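13/11/2020

I slept badly again, so I got up before it was light and made the soup that my aunt taught me, with leeks and too much pepper. It was better than last week. I ate two bowls standing by the window and watched the bus to Nalov go by with only the driver inside.

After breakfast I did the accounts for the choir. We have 433 in the box and the hall in Heler wants 400 for the winter, even if we sing there only when it is permitted. Casimiro Miranda thinks we must pay it, so that we don't lose our place. I think the same, but I did not like to write the number down. He talked on the telephone for nearly 2 hours, mostly about the tenors. We have four of them and he believes that three can't read music. 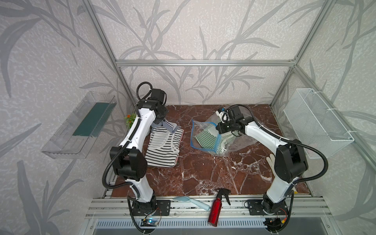
In the afternoon I practiced my part of the new song by Chaiyaporn. The second page is very hard for me. There is a long note which must become quiet little by little, and each time I run out of air before the end. My neighbor knocked on the wall once, and I am still not sure if it was for me or if she was hanging something. I sang the rest with my mouth closed.

Then I walked to Plunby for bread and stamps. The post office was shut for lunch, later than it says on the door, so I have the bread and no stamps. The letter to my sister stays on the shelf one more day. I opened it again and added some lines about the choir, and now the envelope does not close well.

Tomorrow: tape, stamps, and call Casimiro about the key to the hall.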